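Talk notes, Nelancombe village hall, May 14, 2024
Sharing out the allotments without falling out

1. Hello and why bother
Say hello, thank Prollside lot for the tea urn. Keep this bit short, ran over last time.
Waiting list. 302 names at Prollside when we closed it in December. Pause there, let it sink in.
Ask for hands up: who waited more than a year for a plot?

2. Full plots are too big for most beginners
Old plot is a lot of digging. People start in spring, all keen, gone by August. Bindweed moves in.
Story about my first year, the courgettes. Quick version!!
Most new folk want beans, salad, a few spuds. A quarter plot does that fine.

3. How we split them
Two lines crossing, four quarters. Path goes along the lines so everyone can get a barrow in.
Doesnt have to be dead equal. Ours never are. Give the shady quarter to whoever likes rhubarb.
Mark it out before anyone plants, string first, pegs after.

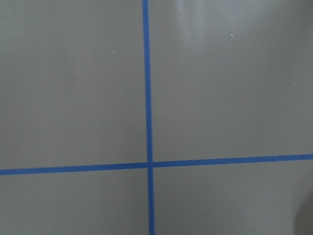 4. Water and sheds
The big argument. One tap between four, so agree a rota or a shared butt.
Butt holds 1,000 litres, cost us £719 with the stand and pipe. Grant paid most of it.
Sheds: one per four, shelf each. No locks on the inside cupboard (long story, skip unless asked).

5. Rent
£40 a year for a quarter. Some said too much, some said too litle. Still charging it.
Kratochvíl Seeds do us a discount on bulk orders, leaflets by the door.

6. Questions
Likely ones: hens, bonfires, can I swap my quarter. Answers are no, November only, yes if both agree.
Mention twin town visit to Tritau, sign-up sheet next to the leaflets.
Stack chairs after.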